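Ticket 2082: slippers keep sliding off the little stand
Location: Corkmont, front entry
Opened by: Thu Đinh
Assigned to: Quang Sầm
Status: Closed

Thu Đinh, 8:15 am
Hi Quang! First of all, everyone loves the new entry setup. Guests walk in, swap their shoes and head straight for the coffee, just like we hoped. One problem, though. The guest slippers won't stay on the small black stand from Graltby. I set a pair on it, go to answer the phone, and when I come back one of them is on the floor. It happens with the pink ones and the gray ones. The felt ones from Osville stay put all day long. Can you take a look?

Quang Sầm, 8:40 am
Happy to, I love this kind of thing. A few questions before I come over. Are the slippers going on toe first or heel first? Is the stand up against the wall? And did the strip of grip tape that came in the bag ever get put on?

Thu Đinh, 8:52 am
Heel first, mostly. Not against the wall. What grip tape?

Quang Sầm, 9:05 am
Ha, OK, that gives us a place to start! Please keep the bag if you still have it. I'll be there after ten.

Quang Sầm, 10:30 am
On site. Moved everything over to the wooden table so I could work at a decent height.

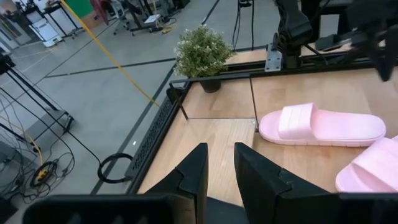
Slides are a very different animal from felt slippers, and I think the sole is where our trouble comes from. Felt bends and grabs whatever you lay it on. The pink pair has thick soles and a smooth footbed, with the broad strap up over the toe end, so my guess is that the weight sits toward the front and the heel end has very little to hold it. The stand itself is a thin thing too, just a slim black outline with a bar across the back, and a stiff sole can tip right over a bar like that. Great for felt, fussy with slides!

Tests so far:
Heel first, no tape: slid off when I bumped the table.
Toe first, no tape: stayed through the bump, slid off when I shook the stand.
Toe first, tape on the bar: stayed through both. I gave it a really good shake.
Heel first, tape on the bar: stayed through the bump, crept forward with the shaking.

Thu Đinh, 11:10 am
Found the bag! There are 2 more strips in it. The leaflet says 80 mm each, does that sound right?

Quang Sầm, 11:14 am
Perfect, that's plenty. Wipe the bar with a dry cloth, press the strip down hard and leave it an hour before anything goes on it. And toe first for all the slides from now on, please.

Thu Đinh, 3:45 pm
Back at the front door since lunch and not one slipper on the floor. I'm thrilled! Would the wider stand from Valderrama be better if we add more pairs in November?

Quang Sầm, 4:02 pm
So glad! I'd like to try one before we buy a whole set, but yes, a wider bar should suit slides nicely. I'll open a separate ticket for that. Closing this one, and just reopen it if the tape starts to peel.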